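Drernholm Gray-Top Work Table: Six Months In

Posted 2022-02-13

I put off buying a proper table for longer than I care to admit. For years I did everything on the kitchen counter or on an old folding table from my college days that had a bow in the middle, so every pencil I ever set down ended up in the same spot. Last August I finally gave in and ordered the Drernholm with the gray top and the light wood edge, and since I read so many reviews before picking it (and found most of them were written the day the box arrived), I thought I'd wait until I had really lived with one before saying anything.

I'll tell you up front that I like it a lot. There are a couple of things I don't like, and I'll get to those too.

What I use it for

Mostly paper. I cut and fold cards, I wrap far too many presents in December, and I do the household bills at one end while a puzzle sits at the other. My sister-in-law has the same table and sews on hers. It is not a dining table and I wouldn't try to make it one, although we did pull it in at Thanksgiving for the pies and it held up fine.

Color and finish

The gray is the thing I was most nervous about. On a screen it looked almost blue, and the only other choices were white, which shows every speck, and a walnut that I found gloomy. I needn't have worried. It's a soft medium gray with no shine to speak of, and it makes whatever you put on it look brighter. I notice it most with fruit and with my red card stock, which just about jumps off the table. 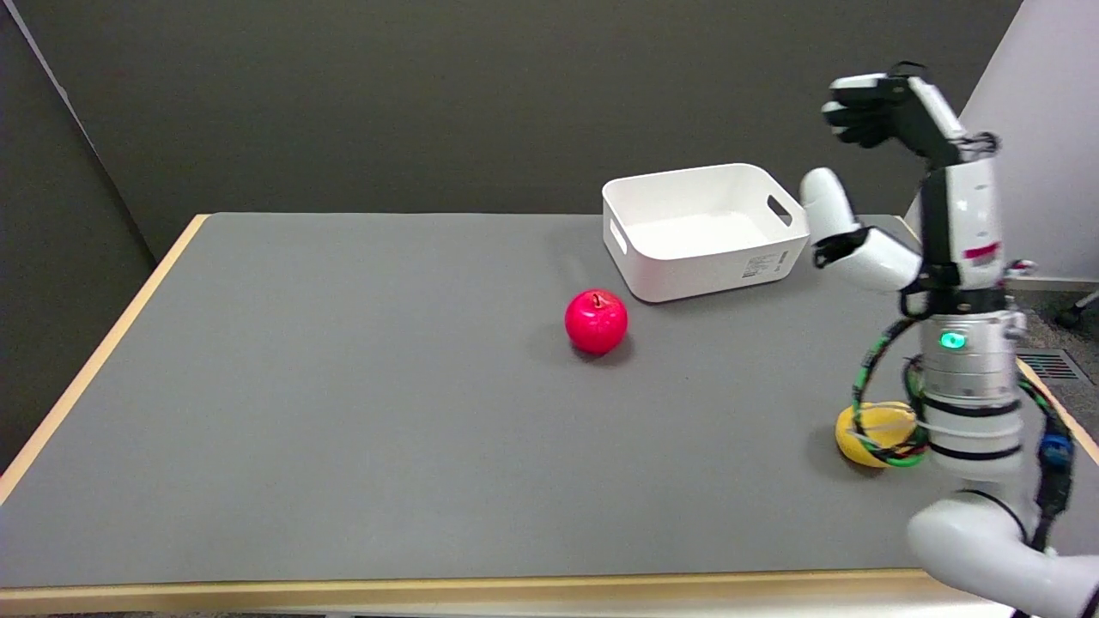 Getting it in the door and put together

It came in two boxes, one long and flat and one heavy. Please get a second person for the heavy one! The instructions say 60 minutes, and I took most of an afternoon, but I stopped for lunch and I also put one leg on backward, which is my own fault and no one else's. There are 12 bolts and a little wrench in a bag taped to the underside of the top, and I turned the whole carton inside out looking for that bag before I thought to check there. Everything lined up on the second try, and I haven't had to tighten a thing since.

The legs have screw-in feet. My floor slopes toward the window (old house), and I was able to get the table level with a couple of turns and stop using the folded cardboard I'd relied on with the old one.

How the top has held up

Very well, with one exception. Pencil wipes off with a damp cloth, and so does school glue if you catch it the same day. I've set down warm mugs without a coaster more often than I should and there are no rings. The exception is gold paint pen. I got a dot of it near one corner in the fall, and after everything I've thrown at it, that dot is still there, a bit paler than it was. I've gotten fond of it, but if you do a lot of work with paint pens, put something down first.

I do most of my cutting on a mat anyway. I tried it once without, being in a hurry, and left a fine scratch about as long as my thumb. So it's tougher than paint and softer than a blade, which seems fair enough to me.

The edge

I have come to love the wood edge more than I expected. It's pale and smooth, and it's comfortable under your forearms when you sit for a long stretch. The old table had a metal rim that left a line across my arms every single time. It also gives you something straight to line your paper up against, and I do that all day long. 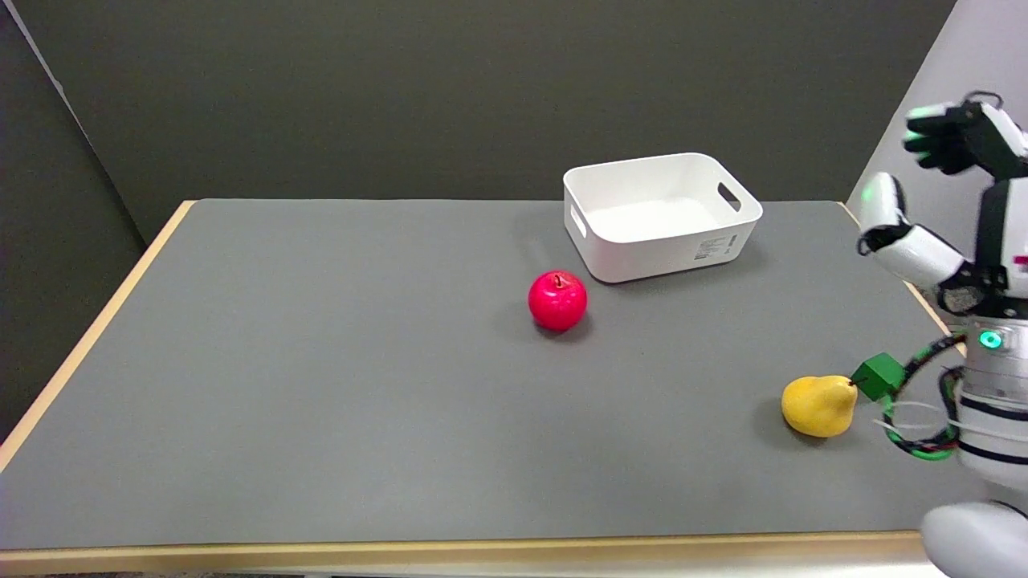 The gray top with its light wood edge, up against a dark wall.

What else I looked at

I very nearly bought the Bandlow, which costs less and folds away. If you're short on room, it may be the better choice for you. I tried one in the Medside store and it wobbled when I leaned on it, and I lean on everything. The Sipos was lovely, with a drawer, but it was 500 dollars before delivery and I couldn't talk myself into it. The Drernholm was 200 dollars more than I had planned on as it was.

The not so good

No drawer, as I said. The carton also had so much foam in it that we were finding crumbs of it under the couch for weeks. And it's heavy, so decide where you want it before you build it. I moved mine across the room once and have decided it lives there now.

Would I buy it again? Yes, same color and everything.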